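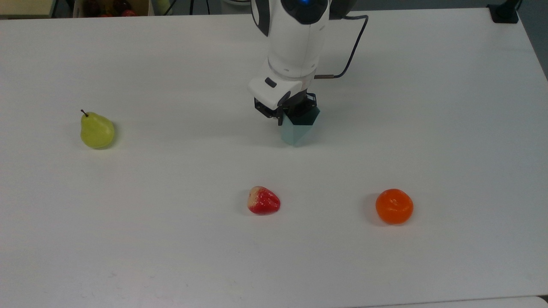 Please buy real pears, they cost less and you can eat them, was the first comment under my last post. I read it two times, and I laughed, but it stayed in my head for the whole evening. It is true that you cannot eat my pear. I still want to write a little in its defense.

I grew up in Endton in a home where artificial fruit was normal. My grandmother kept a bowl of it on the cupboard, and we children were allowed to touch it only when she dusted. One apple had small tooth marks from one of my cousins. When I moved to Kestberg I was sure I would never own such a thing. Then in July I went to the Lebrun shop for light bulbs and came home with fruit for 56 and no light bulbs.

The pear is my favorite. It is yellow-green, a little darker on one side, with very fine spots in the skin, and the neck leans as the neck of a pear from a garden does. A pear from the supermarket often stands too straight, I think. The stem is thin and dark brown and also goes a little to the side. Somebody looked at a real pear for a long time before making this one, and I respect that.

I had a problem with the bowl. I tried 2 bowls, a deep one and a flat one, and in both of them the fruit looked like a waiting room at the dentist. On the white table, with a lot of space between the pieces, I like it much more. Each one has its own small shadow, and you look at the shape first and only later ask yourself if it is real. My sister says that this is not decoration, it is only fruit that I forgot to put away. We do not agree about curtains either.

About cleaning, because another reader asked: I use a soft cloth, a little damp, and I go gently near the stem. No soap until now. In the Prernska market there was a man selling a special spray for artificial flowers and fruit, but it smelled so strongly of lemon that I went away. A pear should not smell of lemon.

The white table itself needs more work than the fruit. The top is matte, and I wipe it every morning before coffee, and again after coffee.

To the first commenter I want to say that I did buy real pears this week, 3 of them, from the same market. They were hard like stones when I brought them home, and I put them on the windowsill in the kitchen. I ate 2 yesterday with cheese. The last one still needs a day, maybe more.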